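Wulthorpe Simulation Package: review for equipment planning

The Kandside group assessed the Wulthorpe package as part of its planning for a two-armed service robot. The question before us was a narrow one: whether a year of simulated household work should be paid for before any hardware is ordered. The licence costs 1,890 pounds for a single workstation. The fixtures library is charged separately at 735 pounds.
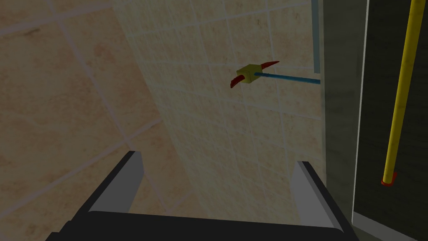 Page last changed: 23 August 2021

The library is the stronger half of the purchase. Handles, rods and valves are coloured plainly, so that a red lever on a yellow block stands out from beige tiling even in poor light. Approach angles can be tried at close quarters, with the fingers open, before a gripper is chosen. We would advise buyers to settle this point early, as replacement fingers are often left out of a first budget.

Surfaces are less even in quality. Stone and tile are convincing at a distance and rather soft when viewed closely. This matters little for planning reach, but departments hoping to train vision systems should ask for a trial period first.

Installation took two members of staff one afternoon. The supplier, Skevach, answered questions promptly, although the printed guide still refers to an earlier edition. Some 200 room layouts are included, and most can be altered without further charge.
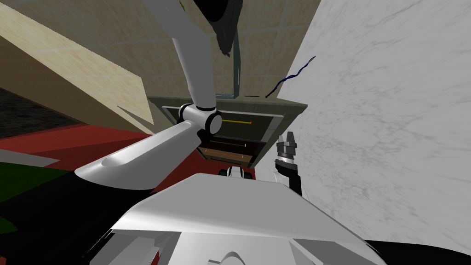
Budget holders will wish to know what the package can save. In our case it led to one clear change in the order: the shorter arm quoted by Gallagher was withdrawn from the list. Storage was the deciding matter. With a drawer pulled out of its cabinet and the white arm reaching down over it, the room needed by the joint as well as by the hand can be judged on screen - a point which the data sheets had left unclear.

Renewal falls in January and is charged at the full rate. Additional seats are discounted only for orders of seven or more, which puts smaller departments at a disadvantage.

Recommended for purchase, with the fixtures library, where a hardware order is expected within the year.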